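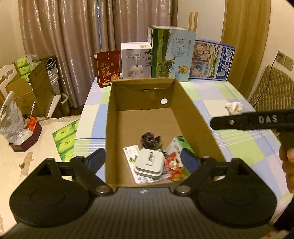
I own one decent winter coat, and last week I finally had it relined. It's navy wool, from Aravena, and it cost me 210 pounds when I was far too young to be spending that on anything. The lining had gone under both arms (keys, bus passes and one lipstick had all vanished down there) and I'd been putting it off since spring.

Ozan Altıntaş, the tailor in Bretitcombe, turned it inside out, tutted, and asked what colour I fancied. Mustard! I'd walked in wanting black. He did the cuffs as well and moved the top button, so now it closes over a chunky jumper without that awful gape.

Do ring before you go, as October is his mad month. And take your own buttons if you're fussy. I found mine at Clultness market, horn ones, slightly mismatched, and I love them to bits.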